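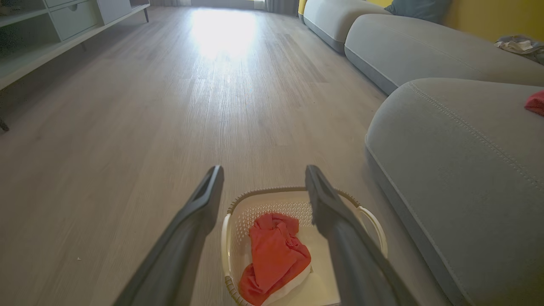

腕部相机视角：客厅地板上的洗衣篮，篮里有一件橙红色衣物。

关于我们

首页 / 关于我们

Firnanwood 为家用机器人的学习系统采集示范数据。操作员带着夹爪，在布置成住家样子的房间里做家务动作，腕部相机和关节传感器把每一次动作记录下来，经过检查和标注，整理成可以直接用于训练的样本。我们的客户是做机械臂、移动底盘和操作模型的团队，有企业，也有大学实验室。

公司设在 Plellmont，采集场地在 Plellmont 和 Gostlow 两处。我们不生产机器人，也不训练供出售的模型。内部会训练小模型，用途只有一个，就是检验数据能不能用。

我们从哪里开始

创始人 Elfriede Buschmann 早年在一家仓储自动化公司做系统集成，负责的是纸箱分拣。纸箱的形状固定，位置也大致固定，写好规则以后，产线可以连续运行很久。后来她接到一个洗涤厂的项目，要把毛巾和床单从推车里一件件取出来，原来那一套方法就行不通了。布料每次落下的形状都不一样，相机看到的褶皱也不一样，规则写到后面互相打架，改一条坏两条。

项目最后由人工完成了大部分工序。收尾阶段，她让同事用遥操作的方式抓取布料，顺手把画面和关节数据存了下来。这批记录质量不高，时间戳错位，夹爪开合的数值也丢过几段，但用它训练出来的抓取策略，在同一辆推车上的表现比规则好。问题也随之出现：换一辆推车，或者把灯关掉一半，成功率就掉下来。

Firnanwood 就是在这之后成立的，最初只做布料抓取的示范。第一间工作室租在 Plellmont 老邮局的二楼，楼板承重有限，底盘上不去，所以早期数据全部来自固定在桌边的机械臂和手持夹爪。现在公司的数据目录里仍保留着这部分内容，编号以 P 开头，客户可以申请，我们一般会提醒对方其中的视角比较单一。

我们做什么

示范采集。操作员按照任务单，在实际大小的房间里完成动作。可选的方式有三种：主从遥操作、手持夹爪、拖动示教。多数家务任务用手持夹爪，移动快，换房间方便；需要双臂配合的任务用主从遥操作；拖动示教目前只用于抽屉、柜门这类轨迹比较固定的任务。

现场采集。客户如果已经有自己的机器人，我们可以派人到客户的场地，用客户的设备采集。这类项目会先做一次现场勘查，确认网络、供电、地面和照明条件，再定排期。

标注与切分。一段长任务会被切成若干个子动作，例如靠近、接触、夹紧、提起、移动、放下。每个子动作有起止时间和一句文字说明，说明有中文和英文两种版本。失败的片段单独标记，保留失败的类型。

数据体检。客户自己采的数据也可以交给我们检查。我们出具一份报告，列出时间同步、画面曝光、动作重复度、标签一致性等方面的问题，并附上可以定位到具体片段的清单。报告里不给总分，以前给过，客户容易只看那一个数字。

我们目前的任务范围

衣物：从篮子里取出衣物，把散落在地板或沙发上的衣物放进篮子，分拣颜色，抚平，简单对折。衬衫的完整折叠还在试验，没有列入正式目录。

收纳：玩具、书、遥控器、靠垫的归位；抽屉和开放格的取放。

厨房台面：餐具入架，擦拭，拧开和盖上瓶盖。不涉及明火，不涉及刀具。

门与把手：柜门、抽屉、房门、篮子提手。提手类任务看上去简单，在采集中却经常返工，弯曲的细把手很容易被夹爪自身挡住，从腕部相机里看不见接触点。现在的任务单要求操作员在接近提手之前先停顿一下，让把手完整地出现在画面里，再继续靠近。

洗衣篮任务是怎样采集的

衣物类任务在目录中占的比重最大，来访的客户也最常问到，这里把流程写得细一些。

任务单由任务设计组编写。一张任务单包括目标描述、房间编号、起始摆放、允许的变化范围和结束条件。以“从篮子里取出一件衣物”为例，目标描述只有一句话，变化范围则有一整页：篮子放在什么位置、朝哪个方向、篮内有几件衣物、衣物之间怎样叠压、夹爪从哪一侧进入、窗帘开到什么程度。

开始之前，布置员按任务单摆好房间。衣物不叠放，从腰部高度松手让它自然落进篮子。早期我们曾经用手把衣物整理成“乱”的样子，后来对比发现，人手摆出来的褶皱有固定的习惯，同一个布置员摆出来的十堆衣服看着都差不多。改成自然下落之后，这个问题基本消失。

操作员戴上手环，启动夹爪，核对屏幕上的时钟和传感器状态，然后按下记录键。动作要求自然、连续，速度比平常做家务稍慢。夹爪张开到合适的宽度，从上方或者斜上方进入，夹住布料，提起，确认布料离开篮沿，再移动到指定位置松开。没夹住的时候，允许在同一段记录里再试一次。第二次仍然没夹住，这一段就以失败结束，照样保存。

一个操作员在一个房间里连续做 40 段，之后休息并换房间。这个数字是试出来的。再往后做，人会开始省动作，手腕的路线越来越像，数据看起来整齐，对学习系统却没有多少新内容。

每做完一组，布置员更换起始摆放，并记录换了什么。只移动篮子、不更换衣物的，算小变化；换篮子、换衣物或者改变光照的，算大变化。交付时两类变化分开统计，客户可以按需要抽取。

关于光照

住家和实验室最明显的差别是窗户。下午的阳光照在浅色地板上会形成一大片反光，木纹看不清，浅色物体的边缘也容易和地面混在一起。相机为了照顾亮处会压低曝光，沙发侧面和柜子底下就变暗。

我们没有把这种画面当作废片处理。机器人到了用户家里，遇到的就是这样的光。我们的做法是把光照作为一个记录项，和动作数据一起保存：窗帘状态、灯的开关、采集时段、天气。腕部相机的曝光方式有固定和自动两种，默认用自动，客户有要求时改成固定。

相机的白平衡锁定在每组开始时的数值。以前没有锁，夹爪伸进深色衣物堆的时候，整个画面会偏色，同一件红色衣服在一段记录里能出现好几种红。

为什么用腕部相机

固定在房间里的相机能看到全局，但夹爪一靠近目标，手臂就会把它挡住。腕部相机离接触点近，夹爪指尖始终在画面里，学习系统可以直接看到指尖和物体之间的关系。缺点也很清楚：视野窄，画面随手腕晃动，远处的东西常常只露出一部分。

我们的标准配置以腕部相机为主，另配一台房间相机作参考。房间相机的画面不一定交付，看合同约定。有些客户的机器人只有腕部相机，训练时加入房间视角反而没有用处。

夹爪指尖用深色哑光材料，减少反光。指尖磨损之后，表面会变亮，需要更换。更换记录写在设备日志里，每一段数据都能查到当时用的是哪一副指尖。

质量检查

每一段记录都要经过两道检查。

第一道由程序完成，检查丢帧、时间戳、关节数值是否越界、夹爪开合曲线是否完整。没有通过的片段退回采集组，由采集组判断是设备问题还是操作问题。

第二道由人完成。检查员以正常速度看完整段画面，确认任务目标达成与否，核对文字说明，标出需要讨论的地方。检查员不检查自己采集的数据。遇到意见不一致，例如一只袖子还搭在篮沿上算不算“已取出”，交给任务设计组裁定，裁定结果写进任务单的附注，之后都按这个标准执行。

附注越积越长，是我们一直在处理的事情。衣物类任务单的附注一度比正文长很多，新来的检查员读不过来。今年 4 月做过一次清理，合并了重复的条目，删掉了从来没有被引用过的条目，并给留下来的每一条配了画面例子。

除了逐段检查，每一批数据交付之前还会做一次试训练。我们从批次里抽出 500 段，训练一个小型策略，在本批次没有用过的房间里运行 50 次，记录结果。试训练的结果随数据一起交付，好坏都写。它不能代表客户的模型会有什么表现，只用来发现明显的问题，例如某个房间的数据标签整体错位，或者夹爪开合信号的正负方向接反了。后一种情况确实发生过一次，逐段检查没有发现，试训练的第一次运行就看出来了。

关于失败样本

有客户要求只交付成功的片段。我们可以这样交付，但会建议至少保留一部分失败片段。布料任务中的常见失败有：夹空、夹到两层、提起后滑落、衣物带动篮子移动、夹爪碰到篮沿。每一种都有单独的标签。

“夹到两层”最难标。一件衣物压着另一件白色衣物的时候，从腕部相机看，下面那件往往只露出一条边，检查员需要前后对照才能确定夹爪里到底有几层布。标签里设了“不能确定”这一项，检查员可以使用，不会因此被要求返工。

失败片段的采集不做刻意安排。曾经有一个项目要求操作员故意失败，结果动作很假，夹爪在离布料还有一段距离的地方就合上了，没有训练价值，那批数据后来全部撤回。

采集场地

Plellmont 工作室

主要场地，也是公司办公室所在地。共有 6 个房间，包括两间客厅、一间卧室、一间厨房、一间洗衣间和一间可以拆装隔墙的空房间。家具是从不同渠道买来的普通家具，新旧都有，每个季度更换其中一部分。房间里保留日常物品，沙发上会有靠垫和衣服，地面不做特别清理，少量碎屑属于允许范围。

Gostlow 场地

由一栋住宅改成，保留了原来的门槛、踢脚线和楼梯。适合移动底盘的任务，也用于检验在 Plellmont 采集的数据能不能迁移到别的住家。Gostlow 的地板有轻微的坡度，放在地上的圆形物体会自己滚动，任务单里对此有说明。

设备与软件

手持夹爪由我们自己设计，外壳和指尖在 Plellmont 加工。采集软件名叫 Strobel，最初是内部工具，负责同步各路信号、管理任务单和上传数据。现在有合作关系的客户也可以安装 Strobel，用它采集自己的数据，再交给我们检查和标注。

Strobel 的界面很朴素，操作员在采集时能看到的内容只有任务目标、剩余段数、时钟状态和一个停止键。曾经加过实时评分，操作员会盯着分数看，动作变得犹豫，后来去掉了。

数据以常用的开放格式保存，画面、关节、夹爪开合和文字说明分别存放，用统一的时间轴对齐。客户如果有自己的格式，我们提供转换脚本，脚本连同源代码一起交付。

团队

公司分为任务设计、采集、检查、工程四个组，另有负责合同和排期的办公室。

任务设计组决定采什么。组里的人多数做过机器人控制，也有人以前从事工业设计和家政培训。家政培训的经验在编写衣物任务时很有帮助，例如先提衣领还是先提下摆，有经验的人和没有经验的人做法不同，任务单里两种都会收入。

采集组由操作员和布置员组成，两种岗位每周轮换。新操作员先接受培训，内容包括设备使用、安全规定和任务单的读法，然后在练习房间里采集一批不交付的数据，由检查组给出意见。通过之后才能进入正式项目。左手操作员和右手操作员都有，夹爪的握把可以换向。

检查组的工作安静而且重复。为了减少疲劳，检查员每天看画面的时间有上限，其余时间用来修订说明文字和整理有争议的片段。

工程组维护夹爪、相机、采集软件和存储系统，也负责试训练。

Elfriede Buschmann 目前负责公司的整体运营，并继续参与任务设计。新任务第一次试采时，她通常会在现场。关于采集工作，她在给新员工的手册里写过这样一段话：“请按平时在家里做事的样子去做。如果发现自己在为相机表演，就停下来，把这一段标记出来，重新开始。机器学到的东西都来自你的手，手上多余的动作它也会学。”

隐私与权利

我们的场地里没有住户，画面中不会出现私人住宅的信息。现场采集项目如果在真实住家进行，必须事先取得住户的书面同意，同意书写明采集的房间、时间、用途和保存期限。住户可以在采集结束后要求查看画面，也可以要求删除。

采集前会移走照片、信件、药品和带有姓名的物品。检查阶段如果发现遗漏，画面中的相应部分会被遮盖，不能遮盖的片段予以删除。

腕部相机有时会拍到操作员的手臂或者鞋子。操作员在入职时签署单独的授权，离职后仍可以要求撤回尚未交付的片段。房间相机拍到的人脸一律做模糊处理。采集过程不录音。

客户取得的是合同约定范围内的使用权。专属采集的数据不会出现在公共目录里，也不会卖给第二家。

安全

夹爪和机械臂都设有力矩上限，超过即停止。使用机械臂的房间门口有指示灯，亮灯时不能进入。操作员和布置员同时在房间里时，机械臂必须处于断电状态。手持夹爪重量不大，但长时间举着仍会造成手腕疲劳，休息时间计入工时，不能用来换取提前下班。

发生过的事故和险情记录在内部公告栏，每月讨论一次。最近一次讨论的是电源线：布置员移动沙发之后，线从踢脚线旁边被带到了走道中间。现在布置清单里增加了检查走线的一项。

与学校的合作

我们向大学和职业学校提供一部分目录内的数据，用于教学和非商业研究，不收取费用。申请时请写明课程或课题名称、指导教师、需要的任务类别和存储方式。学校使用数据发表论文，请注明数据来源和版本号，并把发现的错误告诉我们。衣物类数据的好几处标签错误就是学生在做作业时找到的。

Plellmont 工作室每学期接待学生参观。参观时可以试用手持夹爪，采集的片段不进入正式数据。高中以下的团体需要有教师陪同。

实习岗位设在采集组和工程组。采集组的实习不要求编程基础，需要耐心，能够按照书面要求做事。工程组的实习生请在申请中附上做过的项目，课程作业也可以。

客户常问的几个问题

采集前需要提供什么

机器人的型号、夹爪的张开宽度和指尖形状、相机的安装位置、希望学会的任务，以及目前做不好的地方。最后一项最有用，有失败录像的话请一并提供。

可以指定物品吗

可以。客户可以寄来自己的物品，项目结束后原样寄回。衣物类物品在使用中会有磨损，请不要寄贵重的。

能不能保证训练后的成功率

不能。我们对数据本身的完整性、同步精度和标签质量负责，这些内容写在合同里。模型的表现还取决于网络结构、训练方法和机器人硬件。

最少要采多少

由任务决定。一般先做一次小规模试采，客户拿到数据后训练一遍，再商量后续。很多任务单在试采之后都要修改，一开始就签大批量的合同，对双方都不划算。

能不能使用合成数据代替

我们不做仿真数据，也不反对客户使用。有客户把两者混合训练，我们可以按对方的要求调整采集的视角和光照，让两部分数据比较容易对齐。布料与夹爪接触的那一小段，目前仍建议使用实采。

正在进行的工作

衬衫完整折叠的任务单正在编写第三稿。前两稿的分歧在于桌面的高度和是否允许把衣物翻面。

Gostlow 场地正在增加一间浴室，用于毛巾和地垫的任务。瓷砖地面的反光和木地板不同，相机的支架也要重新考虑防潮。

Strobel 的下一个版本会支持在采集现场直接填写光照和摆放记录，现在这部分内容还要在纸上填一遍再录入。

篮子类物品的目录正在扩充。现有的篮子以带孔的硬质篮和布袋为主，软质编织篮数量偏少，夹爪碰到篮沿时的变形情况记录得不够。

联系与来访

商务洽谈、数据申请和参观请通过网站上的联系表单提交，选择对应的类别。数据申请由任务设计组回复，其他事项由办公室回复。表单可以用中文、英文或德文填写。

来 Plellmont 工作室请提前预约。访客从老邮局背面的院子进入，停车位在院子左侧。进入采集房间前需要换鞋套，随身物品请放在储物柜里，不要带进房间，放在沙发上的外套有可能被布置员当作道具收走。

Gostlow 场地不接待临时来访。

本页更新于 2025 年 11 月 28 日，星期五。

数据目录　|　任务单样例　|　招聘　|　学校合作　|　隐私说明　|　联系我们

Firnanwood 保留本页文字的权利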